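Two grippers, one bag of beans

24 Aug 2018

I promised myself I would not buy another set of gripper fingers until I had finished testing the last lot. The Fevari pads arrived on a Thursday-ish sort of afternoon, which is to say during a meeting, and by supper the old fingers were in a drawer with the other old fingers.

For anyone who missed the previous post, the question is whether rough, squashy fingertips are worth the bother over the plain hard ones that come in the Celtau kit. The catalogue says yes. The catalogue also says the fitting takes two minutes, so I went in with an open mind and a second coffee.

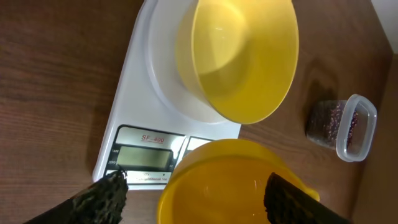

Written by the Stono workbench blog's owner, editor and sole complainant

The job I settled on is bean portioning. Pick up a bowl, put it on the kitchen scale, tip some beans in, read the weight, stop before there are beans in the heater vent. I like it as a test because it has a number at the end of it. Too many gripper comparisons finish with "felt more secure", and I have written a few of those myself.

Bowls are a mean thing to ask of a parallel gripper. The wall is thin and it slopes, so the fingers only ever meet it along a line, and if you come in a few degrees off the bowl swings round like a gate. With hard fingers I was squeezing far more than I wanted to and still getting the swing. With the textured pads I could back the force right off. The swing didn't go away, but it got lazy enough that I could correct for it by hand on the controller.

The price you pay is letting go. Grippy pads are grippy in both directions, and my first few releases dragged the bowl along for the ride. On a kitchen scale that matters, because a bowl that lands half off the platform gives you a reading, and the reading is rubbish. I fixed it by opening the fingers slowly and pausing before backing away. It costs time and looks like the arm is having second thoughts.

The wrist camera earned its keep here. I'd been ready to write it off, as the fingers hog a good part of the view and the scale's display tends to wash out to plain grey when the light is wrong. For lining up on a rim, though, it beats squinting from across the bench, and I've stopped leaning over the table like a nervous snooker player.

Next came handles, the thing I thought would be easy. I used a toothbrush (new, before anybody writes in) for being light, skinny and awkwardly curved.

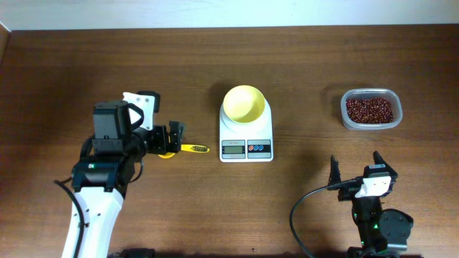 A curved handle wants to roll as the jaws close, and where the head ends up pointing is anyone's guess until you've done it enough times to stop guessing. Grabbing closer to the balance point helped. So did going in lower than felt polite. I kept the bowl and the beans out on the table while I did this, partly to see how much clutter I could work around and partly from plain laziness.

Two arms on one table is its own education. The wrist cables need slack or they tug, and if you give them slack they wander about looking for something to catch on. I have rerouted mine twice and I'm not happy with either version. Charbonneau sell a tidy clip for it. I priced the clips, then the postage, and went looking for the cable ties.

So far the log has 611 grasps in it. I said I'd do 800 before giving a verdict and I'm sticking to that, mostly because the spreadsheet has a row 800 and it's already coloured in. My leaning is soft pads for bowls, and the jury's still out on handles. The pads are also picking up every crumb and bit of fluff in the house, so I want to see how they hold once they're properly filthy.

If you've got a decent way of cleaning foamy, knobbly fingertips without pulling them to bits, the comments are open. I tried sticky tape. Don't try sticky tape.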